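Jillum open day – notes and data card
README, v0.2, still a draft

Quick notes first, cleanup later. Written mostly the same evening, so expect gaps. If something contradicts the config file, trust the config file.

What it is

Demonstration episodes recorded during the October open day at the Jillum lab, upstairs, partition bay at the back. One arm, one task, small. People came through in groups, watched, asked things, some had a go at the leader arm. We kept what got recorded and threw out very little.

Contents

50 episodes total
13 of them driven by visitors, the rest by staff
one fixed view, no wrist camera in this release
joint positions and gripper opening at every frame
a free-text note per episode, quality varies a lot (sorry)

Task

"Put the red block in the pot." That is the full instruction string and it's the same in every episode. Lower case, no period in the file. A few early ones had "pan", fixed those.

Episode starts when the operator hits the pedal. Ends when the operator hits it again. So length depends on the person. Visitors tend to hold on at the end and look round at somebody before they press. Trim if you need to, the notes usually say.

Success is marked by hand: 1 if the block is in the pot at the end and the fingers have let go, 0 for anything else. Block balanced on the rim is a 0. Arguments were had.

How the day went

Doors at 10, first group already in the hallway. Toon De Bruijn did the intro, too long, then straight to the table. Plan was a short talk, two staff runs, then visitors. The talk got dropped after the second group, people just wanted to see it move.

Staff runs went okay. Ville Juntunen drove most of the morning. Slow approach, fingers straight down, lift, across, open. Boring to watch after a while and good data. Afternoon was messier – more people, more noise, and the leader arm got bumped twice so there was a recalibration in the middle. Episodes before and after it are flagged with calib_a and calib_b. Do not mix them for anything that needs accurate joint zeros.

Kids were better at it than the adults. Less careful about the grip but they commit to it.

Groen people came by after lunch and asked mainly about cycle time. Told them cycle time isn't the point here. They asked again.

Frames from the recordings

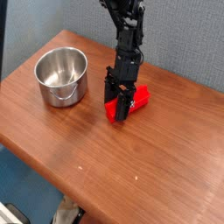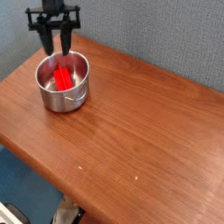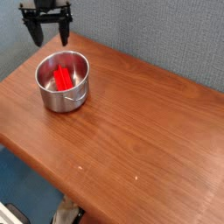
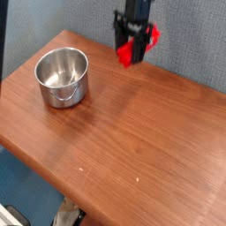
Obadia Laizer wrote back on the draft that a pot is a generous target and that the numbers will flatter any policy trained on this. The opening is wide, a sloppy release still counts, and a visitor who sees ten good drops in a row goes home thinking placement is solved. He would have used a tray with a slot, or at least moved the pot farther from the pick in half the episodes and scored the two halves apart.

Fair. Agree on scoring the halves apart, we should of done it. On the tray, no – we tried a slotted tray the week before and the visitor runs were nearly all failures, which makes for a sad open day and not much data either. There is a pot_dist field now, near / far, filled in afterwards from the video. It's coarse. Don't treat it as a measurement.

Fields

episode_id – running number, not in order of time of day, got shuffled on export
operator – staff or visitor, nothing else, no names kept
calib – a or b, see above
success – 0 or 1
pot_dist – near or far, by eye
note – free text, English mostly
state – joint positions plus gripper
action – leader arm positions, same layout as state

State and action are logged at the same rate but action is one step ahead in calib_a. Known bug. There's a script that shifts it, tools/shift_a, run it once only. Running it twice gives you data that looks fine and isn't.

Visitor episodes

Everybody who drove signed the sheet at the desk. Audio was never recorded. If you plan to use the visitor runs for training, look at them first. Some have long pauses, some have the gripper opening and closing for no reason becuase the person wanted to see it open and close. Those are kept on purpose, tagged "playing" in the note. Easy to filter.

Staff only is the safer default. The loader does that unless you pass visitors=True.

Policy demo

At the end of the afternoon we ran the Drevari checkpoint live. Trained on 500 earlier episodes from the same bay, none from the open day. It did okay with the staff start positions. When a visitor was asked to put the block wherever they liked it got less okay. Sang-wook Moon let them keep choosing and that was the best part of the day, going by the questions afterwards. Policy runs are NOT in this release. Logs exist, ask.

Questions that came up a lot, for next time

Does it see the block? It gets the camera picture and its own joint positions, and that's it. No separate block detector.

Why so slow? Speed cap. Stays on whenever the public is in the bay.

What happens if I let go of the leader? It sags, and the follower goes with it. Support it while you get your hand off. Put this on a card next time, we said it all day.

Can it cook? Asked in every single group.

Known problems

– lighting is overhead only, expect highlights on the metal and on the tabletop
– one view means the fingers hide part of the block in the grasp, depth is hard to judge
– one block, one color. Nothing trained on this will know about other objects and please don't claim it does
– notes field has two spellings of gripper
– clock on the recording machine was off, ignore the timestamps for anything except order within an episode

Not suitable for

Grasp benchmarks. Anything about clutter. Comparing visitors with each other – no ids, and too few of them anyway.

Loading

Unpack, point the loader at the top folder, leave the folder names alone. Lasico format, version in the meta file. Older readers choke on the note field if it has a line break in it; update or strip the notes.

To do

check the success labels again, second person (Demetrius Lindgren has the list)
merge pot_dist into the meta file properly
export with the original order
write the leader arm card before the next open day
decide on the slotted tray, staff runs only maybe

Contact

Open an issue, put "open day" in the title so it doesn't end up with the main set. Label corrections welcome, give the episode_id and what you think it should be.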